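We use cookies to remember your settings and to count visits. By continuing to browse you accept this. [Accept] [Manage choices]

Staff art show opens in the Rernosska lobby

I walked into work on 23rd August and nearly bumped into a five-foot heron made of bicycle chain. It belongs to Gerd Kohlhase from accounts, who has sat two desks away from me for years and never said a word about welding!

The heron is one of 31 pieces in our first staff art show, which runs along the main lobby and up the stairs to the second floor. There are oil paintings, quilts, a shelf of raku bowls and a really lovely set of charcoal portraits by Jana Fröhlich, all of them people she sees on her morning train. I went back twice to look at those.

Jana Brinkmann got the whole thing going in February with a sign-up sheet by the coffee machine. She had hoped for ten names and ended up with 28, so a few people are showing more than one piece. The company put in $1,000 for lights and hanging rails, and Pejman Mohammadi stayed late for 2 nights to get everything level (he says the stairs were the worst part, and I believe him).

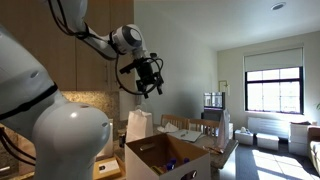 Robot arm and gripper at the kitchen counter.

You can vote for your favorite until the show comes down. Slips are at the front desk, and the winner gets a framed spot outside the big meeting room for a year, plus a gift card for Tater, the art supply store on the corner. I'm torn between the portraits and a tiny watercolor of the Kusow ferry by Dalibor Kratochvíl — it's hanging near the elevator and it's easy to miss, so slow down when you get there.

Family and friends are welcome during office hours, just sign them in. A few of the artists have agreed to sell, too. Ask them directly, and please don't take anything off the wall yourself. Our Görtz office wants to host the show next, so if you have something at home that you'd like to add, send Jana Brinkmann a photo and the measurements.

Get the staff newsletter in your inbox. Enter your email address to subscribe.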